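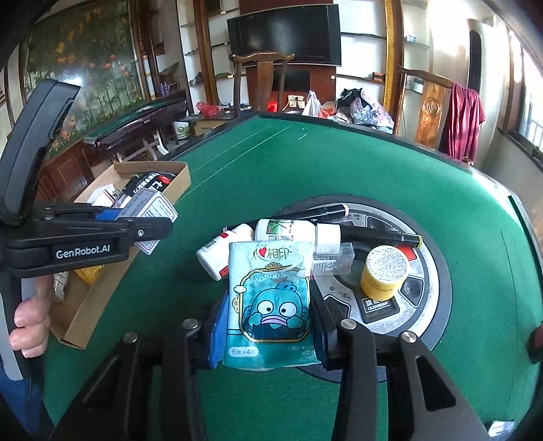
Unomis opens game table and household goods showroom in Flellby

FLELLBY, Mon 1 November -- Unomis, a supplier of mahjong tables and everyday household goods, has opened a showroom at 45 Giltonance Road. The store brings the company's two lines under one roof for the first time. Until now, customers could order only by mail.

The showroom covers 1812 square feet on one floor. The front half is set up with mahjong tables that visitors can sit down at and try. They include tables with a green felt top and a round console in the center. Staff will show how each model is set up and how to care for the felt.

The back half carries the small items people keep close by at home: packs of tissues, marker pens, bottled goods and jars with lids. Unomis stocks 184 household items at the Flellby store, many of them with labels printed in Chinese. Shelf cards in English give the contents and the pack size.

"Our customers told us they buy a table once and tissues every week," the company said in a statement. "They asked for one place to get both, and they wanted to feel the tabletop before paying for it."

The building was formerly a carpet store. Říha, a local shopfitting firm, put in the shelving, the lighting and a new loading door at the rear. Tables can be picked up there by appointment or delivered within the Flellby area. Delivery includes setup in the room of the buyer's choice -- stairs are charged separately.

The first 329 customers to spend $45 or more will receive a free table cover. Covers are limited to one per household and are not available by mail.

The showroom is open Tuesday through Saturday, 10 a.m. to 6 p.m. Longer hours for December will be posted at the door. Parking is behind the building, with the entrance on the side street.

Press and trade inquiries may be made at the front desk during opening hours.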